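Multard 60-pocket card binder, quick review. 9/18/22

Bought two for my vintage baseball, mostly commons plus a few signed ones. Zipper is good. Pockets side loading, snug, maybe too snug for a penny sleeve. Spine started to lean by May but still closes fine. Smells like a new shower curtian for a week.
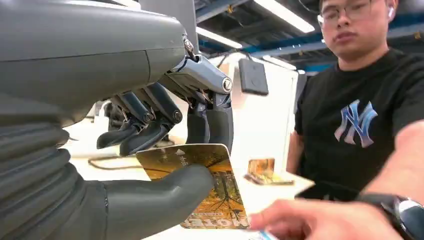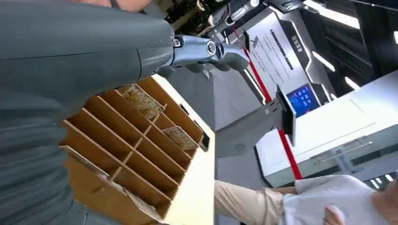
Would I buy agian? Yeah, for the signed stuff. Doubles I'd keep in a divided wooden box like the tan one with the narrow slots, way faster to flip thru. Alari binder is nicer but no zipper. 4 out of 5.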